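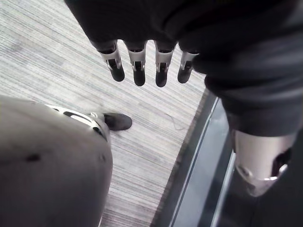

Figure 1. Wrist camera view of the four-fingered hand above the carpet.

Grastatard Shelf and Table Set
Data card and README for licensed users

Summary

The Grastatard Shelf and Table Set is a licensed collection of robot handling recordings, supplied by Rendell and recorded at its Steltdale site. It is offered to companies and teaching institutions that train or test arm control software for retail stocking work. The set contains 1,253 episodes. Each episode covers one attempt to pick up, carry or place a packaged item, and combines camera video with joint readings and a short written instruction.

The collection may be licensed alone or together with the Zieliński review service, under which an outside team scores the user's software against the held-out episodes. Terms for both are given under Licensing.

Contents of the package

episodes/ contains one folder per episode
splits/ contains the training and held-out lists
objects/ contains the item list, with package shape and main colors
calibration/ contains camera settings for each recording session
tools/ contains the reader, the viewer and the format checker
CHANGES.txt lists corrections made after first release
LICENSE.txt contains the full terms of use

The held-out list names 300 episodes. Users who intend to order the review service must not train on these episodes, and must state in the order form that they have not done so. All other episodes may be used for training without restriction.

Recording setup

Episodes were recorded with cameras at the head and at the wrist. The head view gives the general position of the arm, the furniture and the items. The wrist view is intended for the final approach and the closing of the fingers, when the hand itself often blocks the head camera. The two views are stored as separate video files and share a common clock.

An operator controlled the arm during every episode. No episode was produced by a trained policy, and no simulated material is included.

Work took place on a polished steel table and on store shelving. The reflective table top was retained throughout the recording period, as customers had asked for material in which mirrored shapes and bright bands of light appear next to the item to be handled. Users working on depth estimation should review the table episodes separately before combining them with the shelf episodes. 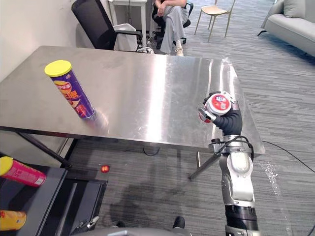
Instructions are written in plain English and name the item by color and shape. Brand names are not used in the instruction text. Where two items would fit the same wording, the instruction adds a position, such as "the one nearer the edge." Printed package text has not been translated or transcribed, and users who require it must prepare it themselves.

Episode format

Each episode folder contains the following files:

head.mp4: head camera video
wrist.mp4: wrist camera video
joints.csv: arm and finger positions, with time stamps
task.txt: the instruction given to the operator
result.txt: one of the words placed, dropped, missed or stopped

The result is entered by a reviewer who was not operating the arm. An item counts as placed only if it stands or lies inside the target area after the fingers have opened and the hand has moved clear. Episodes ended early by the operator are marked stopped and are kept in the set.

Task groups

Episodes are sorted into nine task groups. The groups differ in starting surface, target surface and package type. Group names appear in the split files and may be used to select part of the collection. Shelf groups include work close to neighboring items, where contact with a second package is common. Such contact is not treated as failure unless the neighboring item falls.

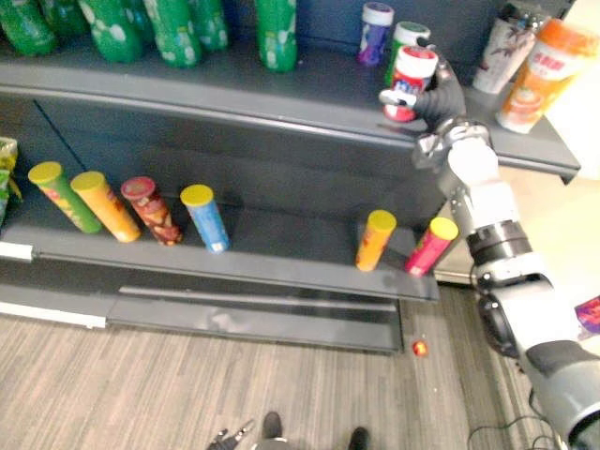

Users should note that the upper and lower tiers place different demands on the arm. Results for the two tiers should be reported separately, and the Zieliński score sheet follows the same practice.

Known limits

All episodes come from a single site. Software trained on this material alone should not be expected to perform equally well on other flooring, furniture or lighting. Packaged food and drink items make up most of the object list, and soft bags are present in small numbers only. The set contains no glass items and no loose produce.

People may appear in the background of head camera video. Faces have been removed from the released files. Attempts to identify any person are prohibited under the license.

The set is not a safety test. It must not be cited as evidence that a machine is fit to work near the public.

Licensing

A single-site license costs $1,499 and covers all employees or enrolled students at one address. It includes corrections issued for the current version. The review service is quoted separately and may be ordered at any time while the license is in force. Redistribution of video or joint data is not permitted. Trained models may be sold or shared, provided that the name and version of the set are stated in their documentation.

Support and corrections

Suspected errors should be reported to the Rendell data desk at Steltdale with the episode folder name and the file concerned. Reports are reviewed every Wednesday. Accepted corrections are entered in CHANGES.txt, and the next version is planned for December.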